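Apr 19, 2026

# Give me the boring task, scored properly

I've been reading a lot of robot learning papers this spring, and I have a complaint. Everybody wants to show me a robot making breakfast! I get it, breakfast is fun to watch, and it looks great in a talk. But when I get to the end of one of those papers I usually can't tell which part of the method did the work, and I say that as somebody who likes this stuff enough to read the appendix on a weekend.

What I want is more pens going into cups. No, really. We've been running that task on our two-arm setup in Jultdale since last August, and it has taught me more about our policy than the showy demos ever did. A marker is thin, it rolls, and if you grip it too close to the end it swings around on you. With two arms working you also get the fun question of who goes first (our early policies were terrible at this and would both wait, politely, forever).

My bigger gripe is with scoring. Most groups give you one success number at the end, pass or fail. We did that too for a long time. Our first version of the policy, the one we call Eren, was trained on 135 demonstrations and we reported it as a single percentage like everyone else. Then we switched to stage scores, with 4 stages per trial: grasp, lift, reach the cup, release. Same robot, same 100 trials, and suddenly we could see that nearly all of our trouble lived in the last stage. We'd spent weeks fiddling with grasping. Weeks!

Markers, cup, taped grid:

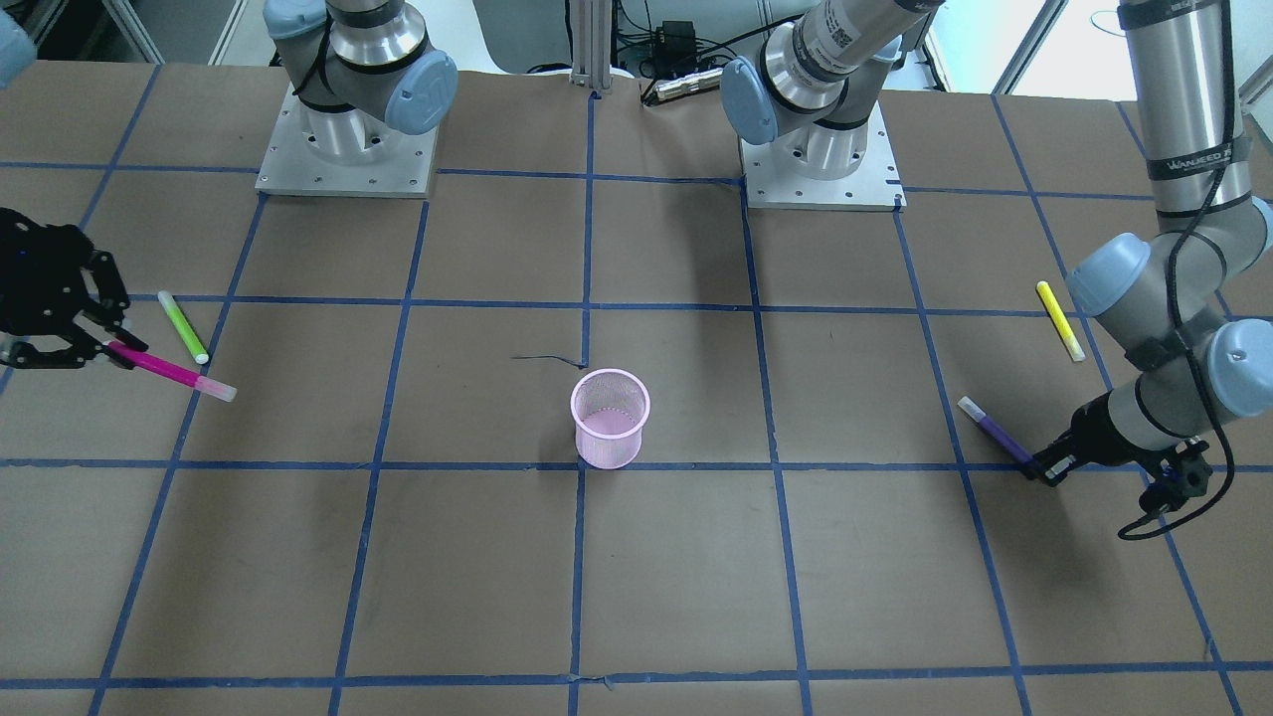
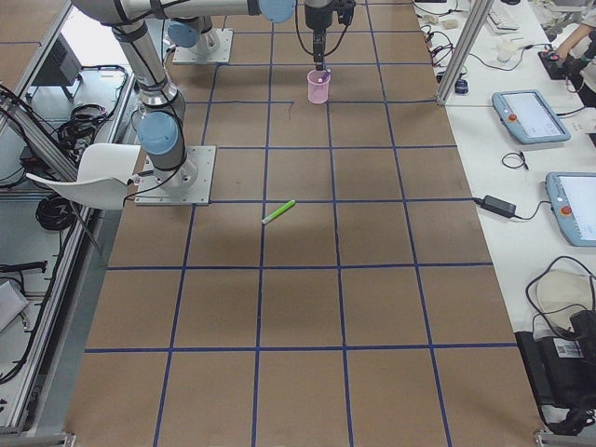
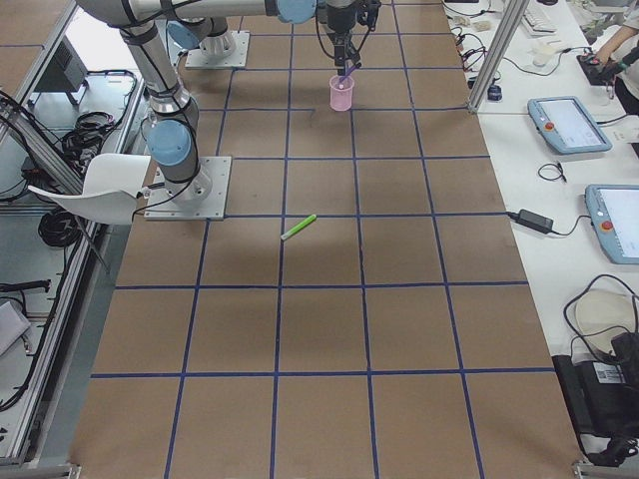
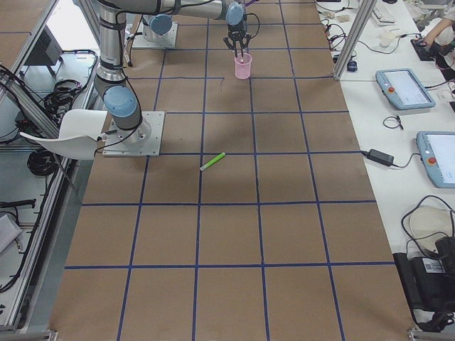 So when we built Ondell, the second policy, we left the grasping part completely alone and put all our effort into the release. The change was small: it predicts 8 steps ahead near the cup where the old one predicted a much longer stretch, so it gets to look again before committing. I don't think that's a brilliant idea, and I'm sure somebody had it before us. My point is that we'd never have gone looking there with one number to stare at.

The usual pushback I hear is that stage scores are fussy, and that two people watching the same trial will disagree on where "reach" ends. Fair! They do disagree, and we had some pretty heated lunches over it. We ended up writing the rules down on one page and sticking to them, and the arguments mostly stopped. I'd still take a slightly fuzzy score for each stage over a crisp one that hides everything.

The other pushback is that small tabletop tasks don't carry over to real homes or real factories. Maybe so. When we took Ondell over to the Drirneck lab and ran it under their lights, it got worse, and I'm not going to pretend otherwise. But we knew which stage got worse (reaching, this time) by the end of the afternoon, and we had a decent guess at a fix before dinner. Try doing that with breakfast.

If you're writing one of these papers right now, please put the per-stage table in the main text. Cut a figure if you have to. I'll read it, and I bet a lot of other people will too.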